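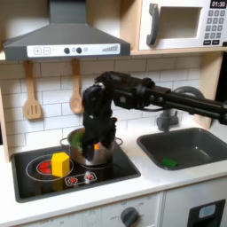 **5.3 Failure Analysis**

*Figure 4. The play-kitchen task. The three views show the gripper down in the pot, the arm over the pot with orange and yellow pieces inside it, and the counter between burner and sink.*

The Korinham policy was asked to take toy vegetables out of a pot. It ran 477 trials and came to grief in 35 of them, which we considered respectable until we read the logs. Four of the failures were dropped pieces, the sort of thing any cook will forgive. Twenty-five were grasps that closed on air, after which the policy reported success and carried on to the next step with great confidence.

The other six were worse. In each, the fingers caught the inside of the rim on the way up and the pot came too. The force limit inherited from our earlier Amaral setup was meant to stop this. It had been tuned on a heavier pot, so an empty-ish toy one could be lifted well clear of the stove before anything complained. One trial ended with the pot in the sink, which the scoring script logged as "tidy".

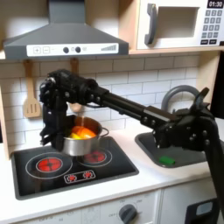
**5.4 Changes to the Stop Rule**

We made two changes. The wrist force limit is now set from the measured weight of the cookware in use, and any sideways load during the lift opens the fingers and holds the arm still. Nabila Tawfik also rewrote the success check so that it looks for a piece in the gripper before awarding itself a point.

The second change lowered our reported success rate on the old recordings, a result we had hoped to avoid publishing. It also showed that the Sudell baseline had been flattering itself in the same way.
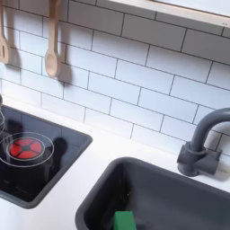 A remaining weakness is colour. The burner graphics are red and glossy, and the detector still takes their reflections for food from time to time. Samadura's depth filter removes most of these false targets but adds a noticeable pause before each reach. We have kept the pause. Trials in which the arm presses on the cooktop are now stopped by hand and scored as failures, whatever the script thinks of them.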